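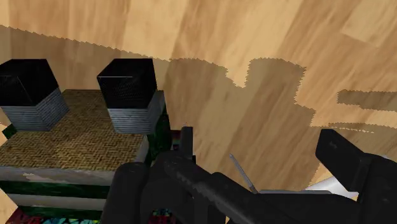
# bomholm-tabletop: data card and purchase planning notes

Revision: 8/4/26

This repository holds simulated tabletop manipulation episodes and the planning sheet built from them. The sheet supports one decision: what to buy for the first physical cell at the Bomholm site, and in what order. It is not a training benchmark, and no scores are reported.

## Contents

| Item | Value |
|---|---|
| Episodes | 1,081 |
| Episodes held back for review | 342 |
| Object sets | 17 |
| Views | gripper view, table view |
| Source | rendered only |

Episodes are stored one per folder. Each folder has joint states, gripper opening, both views and a short `status` field. A missing `status` means the run was stopped by hand. Do not read it as a failure.

## What the sheet covers

- arm, controller and mounting
- gripper, spare fingers, finger pads
- tables, fixtures and test objects
- compute and storage
- install labor and safety review

Building work, power and network drops are in the site budget and are left out on purpose. Freight is listed but not priced.

## Scene and hardware assumptions

The simulated cell uses a white arm with a FRANKA band near the base, on a dark tabletop set a little lower than the wooden worktable. Objects include a block figure with a striped torso and a handle on its head, and a wooden sculpture on a thick pedestal. The sheet carries the height difference over as a requirement: the mount and the worktable are separate line items and must be quoted separately. One combined bench from Grirnitell was priced in the first draft and dropped, as it fixed both surfaces at the same height.

Tall objects drive the reach and clearance figures. If your own objects are all flat, the numbers in `reach.csv` will be too generous and you may be able to plan for a smaller table.

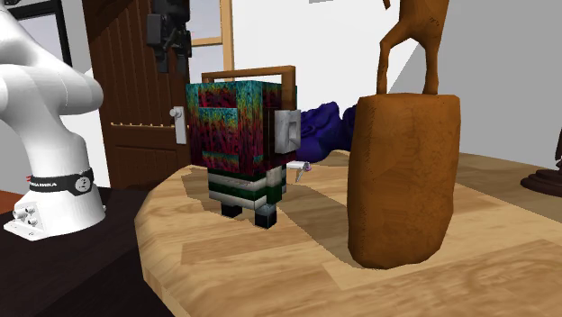 Stolus replied on the planning thread that the fixture line still looks low: a mount quoted apart from the table needs its own leveling and its own anchor work, and neither shows up under install labor. The request was to add both before the sheet goes to purchasing.

Both were added in this revision. See `install.csv`, rows marked `mount`.

## Budget order

1. Arm, controller and mount. Longest lead time, so the order goes out first.
2. Worktable and fixtures.
3. Gripper spares. Plan for some 300 hours of use before the first pad change; this is a planning value, not a measured one.
4. Compute. Hold until the storage estimate is final.

Quotes are due in October. Prices in the sheet are entered without tax. Girard uses a separate template with tax included -- do not paste between the two.

## Known gaps

- Pad wear can't be estimated from rendered episodes.
- Shadows have hard, stepped edges in some gripper views. Don't use these to choose lighting.
- Cable routing is not modeled.
- No service contract is priced yet.

## Updating the sheet

Edit the CSV files, then run `make sheet`. The totals page is generated and will be overwritten. Put the quote number in the `ref` column, and leave it blank for estimates.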